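4.3 Dropped frames during recording

Our first batch of tape-and-tray demonstrations had to be thrown out. Of 998 episodes, 883 passed the sync check. The rest had gaps where the left gripper's finger width stopped updating while the video kept going.

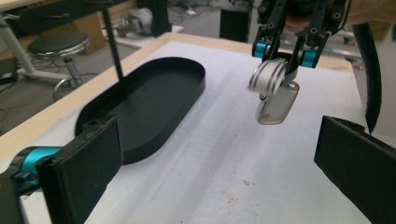
Pouran Shirazi traced the gaps to the logging script, which blocked whenever the disk buffer filled up. Bijan Hosseinzadeh moved the disk writes to a separate thread and added a beep for any gap longer than 2 frames. We then recorded again on Wednesday with the same tray. The longest run was 3,204 frames with no gaps.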